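A morning at the counting centre in Pludimstead

In my first country the votes are counted in the same room where they are given, by the same people, late at night and very tired. So when the district council of Pludimstead wrote on its website that residents may visit the place where the ballot papers are prepared and counted, I put my name on the list the same evening. I have lived here long enough to vote in the local elections, and I wanted to know where my paper goes after I push it into the box.

The open day was held in the old grain exchange, ten minutes on foot from the bus station. I arrived too early and had to wait in the entrance, where there was a table with tea and a pile of leaflets about how to register. The leaflet was in several languages. I read the English one and then the one in my own language, and I must say the second had a mistake in the part about postal votes, which I reported at the desk. The woman wrote it down and thanked me.

We were divided in two groups. Mine started upstairs, in a room with a low ceiling where the postal votes are opened. A council officer explained the order of the work. First the outer envelope is opened and the statement with the signature and date of birth is taken out. The inner envelope with the ballot paper stays closed and goes into another tray. Only when the signature has been compared with the one on file may the inner envelope be opened, and this is done at a different table by different staff. I had always believed that somebody could see my name and my vote together. After this explanation I do not believe it any more, or at least I see how difficult it would be.

They had prepared 51 practice statements for us, and we were allowed to try the comparing ourselves on a screen. I refused three which the officer would have accepted. My own signature changes very much from one year to the next, so perhaps I should have been more generous. A man in our group asked what happens with people who have broken their hand. The answer was that they can ask for a new form, or apply to vote without a signature if the problem is lasting, but they have to do it before the deadline and many ask too late.

Then we went down to the main hall. This was the part I had come for. The tables are set in long rows, with the counting staff on the inner side and the party observers on the outer side, and between them is only the width of the table. Observers may look as near as they like but may not touch a paper. If they think that a paper has been put in the wrong pile, they call the supervisor. In the last local election there were 263 doubtful papers in the whole district, and each one was looked at by the returning officer with the candidates or their agents standing beside. 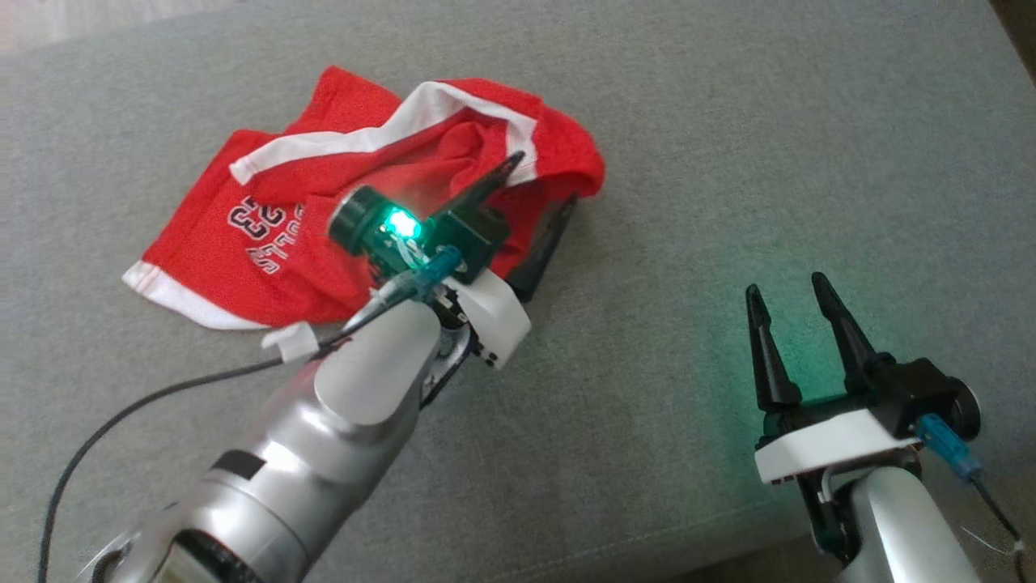

Words and photo: our reader in Athumani Road
Fri 2 February

A folder with copies of doubtful papers, made for training, went from hand to hand. I found it the most interesting thing of the day. One had a smiling face in the box instead of a cross, and this counts, if it is only in one box. One had a cross exactly on the line between two names. Our group argued about this for several minutes and the officer let us argue. One voter had written a long complaint about the bins across the whole paper, and then made a very clear cross at the bottom, and this was also accepted.

The hall can hold 600 people, but on the night of a count the number is kept lower, and everyone who enters must be on a list. Telephones are allowed in the hall for the press only in one corner. I asked if the ballot boxes are ever left alone between the polling station and here. They are not. Each box is sealed at the polling station, the number of the seal is written on a form, and the presiding officer brings the box in person. The form and the seal are compared at the door before the box is accepted.

I was less pleased with the part about the new count software, which is called Wekel. The presentation was long, and most of the slides were too small to read from the fifth row. As far as I understood, it does not count the votes. It only adds the totals which are typed in from each table, and prints the sheet for the returning officer. Several visitors were worried by the word software, and I think a printed page with two or three sentences would have calmed them more than the slides did. The paper sheets are kept, and the totals are checked by hand against them.

Some practical points for those who think of going. The visit takes a full morning, with one break. The lift works, but the upstairs room is narrow and a visitor with a wheelchair had trouble to turn at the end of the tables – I hope they will move one of them. The toilets are behind the stage. There is no food, but the café Nelo across the square opens early and has good soup. Parking on the square costs £5 for the morning, and the bus is much easier.

The council is looking for people to work at the next count, and one does not need experience. The form was on the table at the exit, next to the tea. I took one home and filled it in on the same afternoon. They answer in writing, and the training evening for new counting staff is held in the same hall.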